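Checkout station set-up, snack counter. Rev. June 23, 2025, S. Peixoto. Replaces the May sheet, bin that one.

## 4. Laying out the table

1. Clear the tabletop. Wipe it with a dry cloth only, no spray near the scanner.
2. Scanner goes at the back, near the middle, window facing whoever is scanning. Leave open space all around it.
3. Basket on the left. Always left, even if you're left handed (Duarte asked, answer is still left).
4. Items to be scanned go in front, spread out, not stacked.
5. Plug in, wait for the beep. No beep in 20 seconds, see section 7.

**Note:** Prusham counter has a shorter cable. Put the scanner down first, then work out where the basket fits.

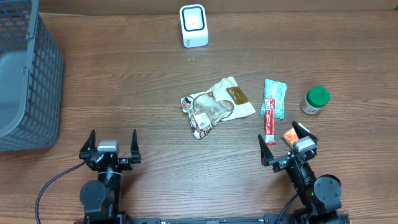
Crinkly bags are the slow ones. The film folds over and the bars bend, so half the time you get nothing and people start waving the bag around, which doesnt help. Find the barcode before you pick anything up. On a bag like the white and brown one it's a small white sticker near the bottom, easy to miss with all that printing round it. Pinch the film on both sides, pull it flat, then show it to the window. Same goes for foil packets. Stick snacks laid across a packet get scanned first, by themselves, then the packet.

## 5. Scanning

1. One item in hand. Put the other one down.
2. Hold the code square to the black window. Start close, back off slowly.
3. Beep = done. Item goes straight in the gray basket.
4. No beep after 2 tries: flatten again, tilt a little, try once more.
5. Still nothing, key in the number under the bars. Loose sticks with no code of their own, use 316.

**Caution:** don't press on the bag to get the air out. Seams pop. Crumbs in the scanner base are a pain to get out.

**Caution:** heavy stuff on the bottom of the basket, chips and anything brittle on top. If you've got a full basket, stop and swap it, dont pile.

**Note:** Dufour orders get scanned seperately from Jemier ones. Empty the basket in between.

Trouble with the codes, ask Duarte Mendes. Trouble with the basket swap, me.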